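Beads, Cords and a Round Tin: Jewelry Kept at Home

Zorkham Community Museum
Posted November 24, 2025

The Zorkham Community Museum presents the second gallery in its series on small household collections. The first gallery was devoted to sewing boxes. The present one concerns everyday jewelry of modest value: bead strings, cord bracelets and the containers in which families keep them. The text was prepared by Hernán Chávez of the Dradthorpe Reading Room, with notes on storage by Nilton Usuga.

Loose jewelry is seldom catalogued. It passes between relatives, loses its clasps and is restrung, and in many homes the only record of it is the container itself. In answers to the museum's household survey, 78 homes reported keeping such pieces together in one place. Metal tins were named more often than drawers or purpose-made boxes.

Colored beads in a round metal tin, set on a cherry-print sheet. Red, yellow-green, white and clear.

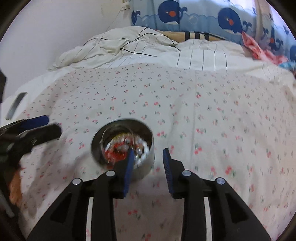 The survey also asked how often the contents were taken out. Most homes answered once or twice a year, usually before a wedding or a school performance. A bed was the surface most often named for sorting, as small beads do not roll far on cloth. Residents of the Huanca district described laying out the longest strings first and leaving the rings and single beads until last.

Mr. Usuga advises that cord bracelets be stored apart from bead strings where space allows. Cord catches on clasps and wire ends, and a knot pulled tight in haste may have to be cut. A small cotton bag or a folded envelope is sufficient for each piece. Pieces with metal parts should be wiped with a dry cloth before they are put away.

The tin with jewelry inside, including a loop of round pearl-like beads in white, cream and pale pink. A thin red cord bracelet is also shown.
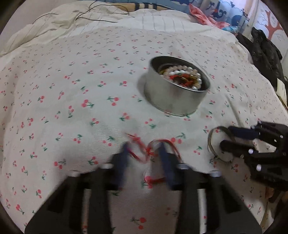
How should a tangled group of strings and bracelets be separated?

Lay the group flat on a light-colored cloth and loosen it from the outside, working on one piece at a time. Clasps should be opened first. A blunt needle may be used to ease a knot in cord, but it should not be pushed through a bead. Strings that show fraying are best set aside for restringing before they are worn again.

The museum welcomes further contributions to the series. Households wishing to take part may request the survey form at the front desk or by mail. The form is 2 pages long and asks for the type of container, the kinds of pieces kept in it and any family account of their origin — no valuation is required, and names are withheld on request.

A printed guide to the household series, 80 pages in length, may be consulted in the reading room during November. Copies may not be borrowed.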